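Kobzar House users' group, minutes of the August meeting

Present: Lotte Wouters (chair), Halyna Prokopenko, Yevhen Karpenko, Inna Stasiv, and me, Olesia Mykhailiuk, typing this up with a cup of tea and my own opinions, so shout if I've got you wrong.
Apologies: the Traden choir, who are on their summer break.

We started late as the kettle needed descaling (Halyna has taken it home). Last month's minutes were agreed, except that Yevhen wants it noted he said "fortnightly" and not "forever" about the hoovering. Noted!

Cupboard keys
There are 3 keys and we can only find two. Inna thinks the third went off with the Predon people when they had the upstairs room. Lotte will email them. If that draws a blank we'll get another cut out of petty cash.

Carpet
Cluvent came back with a quote of 163 pounds to clean the carpet in the main room and the passage. Yevhen thought it steep, Halyna thought it fair, and I said the passage gets most of the mud so could we just have that done first? Lotte will ask for a price for the passage alone.
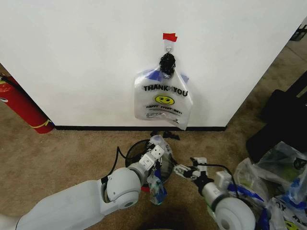 Rubbish and recycling took up most of the evening, I'm afraid. Inna has been asking since spring for somewhere to put odds and ends during sessions, and we all like the idea of a bag on the wall, as it keeps the floor clear for the hoover. The smiley one with HAPPY EVERY DAY! on it got a lot of affection (Halyna wants to keep it whatever we decide), but Yevhen pointed out that it reaches down nearly to the baseboard and would sag onto the carpet with anything heavy in it. He'd like the hook moved up a good bit. Lotte worries about a stick-on hook taking any weight at all. We went round this for around 30 minutes! Agreed in the end: light things only, paper and wrappers, no bottles, and whoever locks up empties it. Inna will look for a stronger hook.

Fire extinguisher
Lotte reminded us all to keep coats and boxes well away from it. She'll check when the next service is due.

Chairs
Stacks of 6 and no higher, please. Yevhen's back has spoken.

Any other business
Halyna would like a tea towel rota. I would like somebody other than me to be on it. Carried over.

We finished just before nine. Next meeting at half past seven as usual, Inna bringing biscuits.

O.M.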